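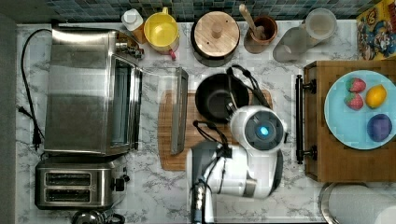

Overhead view of the Tanoli counter, with the arm over the frying pan.

Progress since January

The method is simple to state. Drileo, our planner, is shown a cluttered kitchen counter and has to choose a grasp before the arm moves, with no second look allowed. Under the last grant period we gave it one object on a bare table, and it did beautifully, as would most furniture.

We have now run 235 trials with full clutter. Grasps on fruit succeed 90 percent of the time. Clear glass remains our humbling category, at 25 percent, and Drileo is most confident just before it misses. Sepehr Hashemi has rewritten the depth step to distrust shiny and see-through surfaces — a view the rest of us reached some months ago — and planning time fell by about 20 percent as a side effect we will gladly take credit for.

Next we repeat the glass trials at the Potell site. The budget is unchanged.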